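Darnska build thread, page 3

latau_club
Breakfast table task, February update. Got 50 demos in before tea, want 400 by the end of term. Bottle and coaster are the bit we keep arguing over.
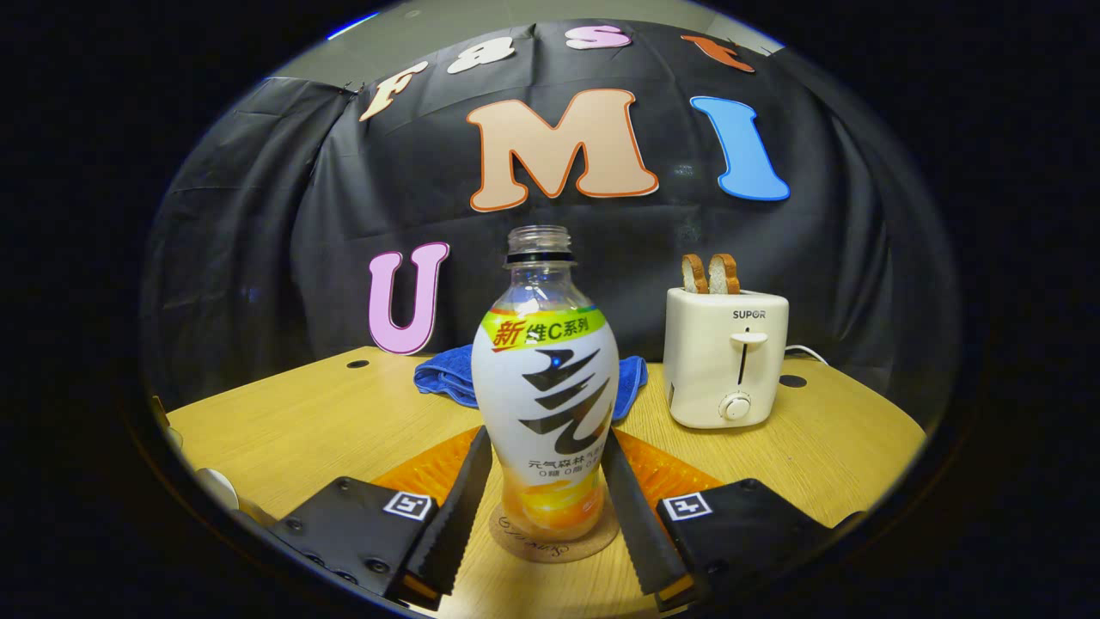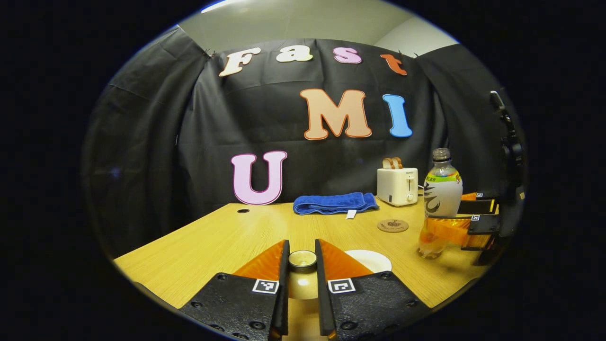

Toaster and blue towel stay put for every run, thats the rule.

Graça Calado
Disagree. Keep the towel still and it'll only ever work with the towel there. Move it every few runs.

latau_club
we tried that with 2 people, took forever. Maybe after the first 400.

Hui-mei Kwok
With Graça on this. Eder team fixed everything and had to redo some 3 weeks of it.

latau_club
ok ok. will try it tomorow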